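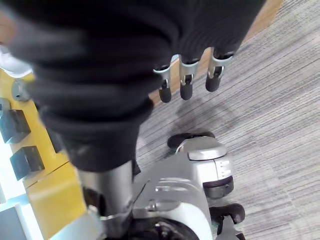 Page last changed: September

Search this site Enter keywords Go

Can a machine do the chores yet?

Reading time: 2 minutes

The short answer from our spring and summer visits is: some of them, slowly. Sodeck has been running its wheeled helper, Neraslow, in a furnished flat at Fraser, with a list of 32 household jobs to work through.

Floors are the easy part. Neraslow rolls over striped carpet on its casters without much trouble, and flat floors have been a solved problem for years. Hands are harder. It has three fingers with silver knuckles and stubby black tips, and they do well with cups, boxes and cupboard doors. Cloth is another matter. A shirt never lies the same way twice, and folding one still takes longer than most of us would put up with.

Sodeck logged 1,858 attempts over the trial. Putting shoes away and shutting drawers went best. Making a bed went worst – the corners of a fitted sheet beat it nearly every time.

Protance, which runs the laundry next door, is watching with interest. It handles 200 bags on a busy day and would like help with sorting. For now the sorting stays with the staff.

The next round adds wet dishes and a vacuum cleaner with a cord. We will report back when it is done.

Comments (3)

My mother would have it doing the stairs by lunchtime. Can it do stairs?

Reply: No, wheels only. One floor at a time.

I'd pay for the shoes alone. Call me when it's under 100 a month.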